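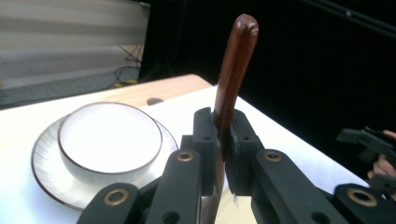 Wood-handled kitchen knife, brown-rimmed white bowl on its saucer, white table.

Wooden knife handle: thin seam line near the butt end, and what finish to use?

Asked in Kitchen & Tableware, Gernport Household Help
Viewed 1,736 times

I have a kitchen knife with a dark reddish-brown wooden handle. There is a thin horizontal line near the rounded end. I can't tell whether it is a joint between two pieces, a finish line, or the start of a crack. A fingernail passes over it without catching. The handle still has most of its shine.

The knife is washed by hand and then left in the drainer overnight, usually with the handle down. I would like to know:

Is the line a reason to stop using the knife?
Should the handle be oiled, and with what?
Does handle-down drying matter?

Second item, same table. The bowl I use for prep scraps is white with a thin brown rim and sits on a white saucer. The knife tends to get parked across the rim when the board is full. Will that wear the brown line off? The set was sold to me as Kullero but I don't see a mark on it.

posted by Brekuvden

gernport_bench
Accepted

Take the handle first. If a fingernail does not catch, the line is closed at the surface. That is consistent with a glued joint, a change in the finish, or a grain line. A photo will not separate those three. Do this check:

Wash and dry the knife. Leave it flat for a full day in a dry room.
Lay the blade flat on a board, edge facing away from you, and hold it down with a folded towel.
Press the end of the handle sideways with your thumb, lightly, in both directions.
Watch the line under a desk lamp. If it opens, closes or shows moisture, stop using the knife until the handle is repaired. If nothing moves, keep using it and check again in a month.

Finish: a shiny handle may be lacquered or it may be polished bare wood. Put one drop of water on it. If the drop still beads after 20 minutes and leaves no dark spot, the finish is probably sealed and oil will mostly sit on top. If the wood darkens, it is taking water and should be oiled. Use food-grade mineral oil. Apply a thin coat with a cloth, wait 20 minutes, wipe off everything that has not soaked in. Apply 2 coats the first time, a day apart, then one whenever the wood looks dull. Do not use olive or sunflower oil. They go sticky.

Drying: yes, it matters. With the handle down, water runs along the blade and collects where the metal enters the wood. Towel the knife dry right after washing and store it flat or on a rack.

Bowl: a colored rim may be under the glaze or on top of it. On-glaze color wears faster. A steel edge dragged across it will leave gray metal marks first, and those come off with a mild non-scratch cleaner. Resting a knife there is also unstable, as the handle outweighs the part of the blade over the bowl and it can tip. Put it flat on the table behind the board.

Naseri

Agree on the mineral oil. I would skip the sanding people usually suggest. If you do need to smooth raised grain, nothing coarser than 400 grit and only along the grain. Starting at 100 takes off the old finish and leaves scratches you will see through the oil. Tape the blade first.

No idea about the rim.

rackandpinion2

Mine has had a line like that for years, never a problem. Dishwasher every Sunday, still fine. Bowl too.

Comment from gernport_bench: I would not copy the dishwasher part. Heat and long soaking are what open glued handles.

Comment from Brekuvden: Did the thumb test, no movement. Water drop left a dark spot, so it gets oil tonight.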